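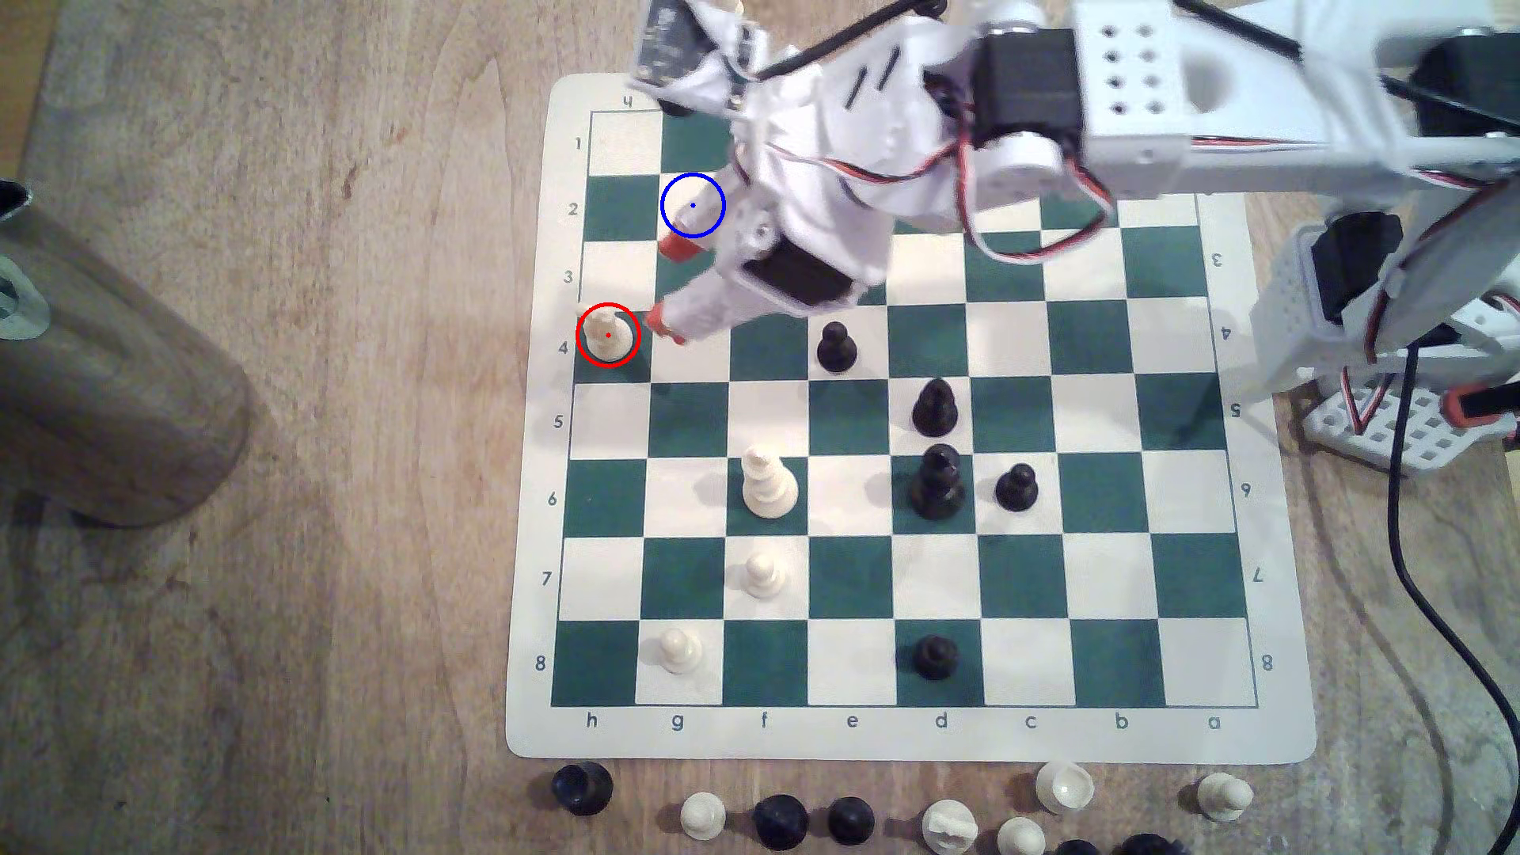
A white pawn and the green squares of a roll-up board.

Magazine > Living > Towns

85 shares · 4 comments

The evening train to Skurnuta has only 2 cars, and in January it is often late. When I moved here I was told that winter is the season of clubs, and I did not believe it. In Lilau, where I lived before, people met in cafés and went home early.

In Skurnuta they meet in the old Rovent building, which made buttons until the factory closed. There are 27 rooms, and the town rents them by the hour for the price of a soup. On the second floor you can learn to repair shoes. Next door a choir practices the same song since autumn – I now know all the words, and I don't sing.

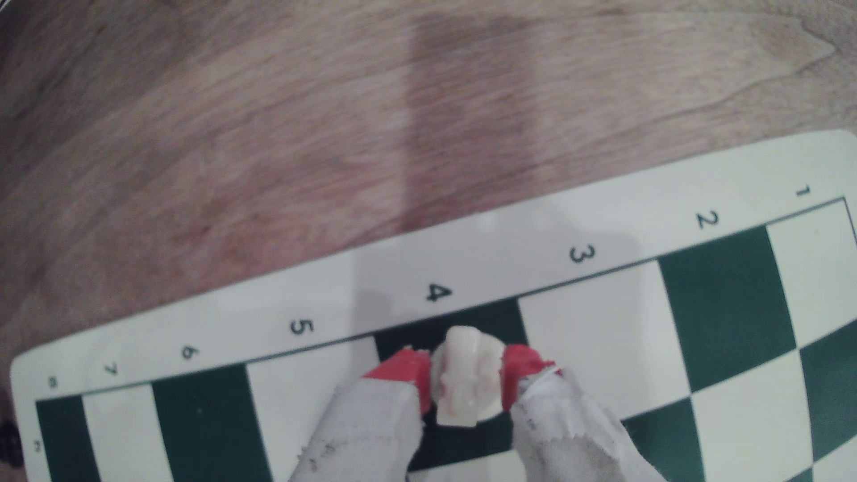 Rank numbers along the border of a vinyl chessboard.

Chess has the warmest room, above the boiler. I went first for the heat and stayed for the talk, which is mostly about roofs, potatoes and the river Luo. Will the Luo freeze this year? The old players say yes every winter. The younger ones want the town to open the building also in summer, but the windows on the south side do not open and the repair is expensive.

I asked at the town office when this will be decided. The answer was "after the snow," and in Skurnuta this can mean April.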